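Trider's table-clearing arm goes on sale, and I've had a go with it

July 2018

I've been on at Trider for ages to let me see their tidying kit in person, and last week they finally gave in and had me over to the workshop in Gravberg. The kit is called the Brakurau (no, I don't know how you're meant to say it either, and I heard it two different ways before I'd got my coat off) and it goes on general sale this month at £2,255. For that you get the arm, a two-fingered gripper with soft textured pads, a wrist camera, the control box and a year of software updates. You bring your own table and your own mess.

What it does, or what Trider wants it to do, is clear up after a meal. Rubbish goes in one place, crockery goes in the rack, and the tray gets left for you to wipe. It sounds like nothing at all until you remember how many of these kits still come with a set of coloured blocks and a cheery leaflet. I've reviewed enough block-stackers to last me a lifetime, so I was properly pleased to be shown dirty dishes!

The kit comes with 7 ready-made routines and you can teach it more by guiding the arm through a job yourself. I tried that bit and got on with it better than I expected. The software is plain to look at, with big buttons and not many menus, and I'd made a rough routine of my own before my tea had gone cold. The handbook is another matter. It runs to 246 pages and the part on setting up the camera is somewhere near the back, after a very long chapter on cable ties.

Most of my afternoon went on the after-lunch routine. It's a teal tray with plates, bowls and chopsticks on it, plus a clear plastic tub and a grey dish rack on the table, and the wrist camera gives you the arm's own view of the job.

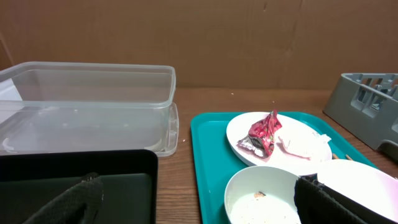
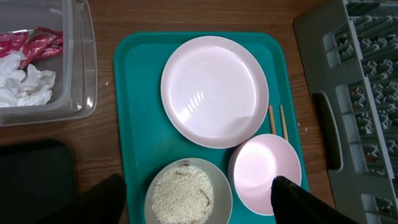

Tzavaras, who has been running one of the early kits since October, thinks the price is fair but warns that the pads are the thing to watch. They wear faster than the sales page lets on, apparently, and a spare pair ought to be in the box from the start instead of on the extras list. Tzavaras also reckons anyone buying it for a busy kitchen will be let down by the speed, and would sooner see it go to colleges and small labs, where a slow arm that can be taught new jobs is still worth having.

I'd go along with most of that. It is slow. I can clear a table in the time it takes the Brakurau to make its mind up about a bowl, and I'm not a quick washer-up. The motors are quieter than the last Trider arm I tried, though, and the stop button is big and easy to reach, which I can't say for everything that's been through my spare room over the years.

Things I'd still like sorted: a longer power lead (the one supplied is 2 metres and mine would have to cross a doorway), a shorter handbook, and some way of saving routines without signing in to a Trider account. I asked about the account business and was told it's being looked at. I also asked whether the gripper will fit the older arms, as plenty of you have written in about that, and the answer is yes, with an adaptor plate sold separately. No price on the plate yet.

Orders are open now through Trider's own shop, with the first boxes going out at the end of the month. The early kits can be brought up to the same software for free, but you'll need to do it over a cable and the arm has to be parked first. I've asked to borrow one for a longer test at home and will put up a full review once it's had a few weeks of my washing-up to deal with. If there's a routine you'd like me to try on it, stick it in the comments.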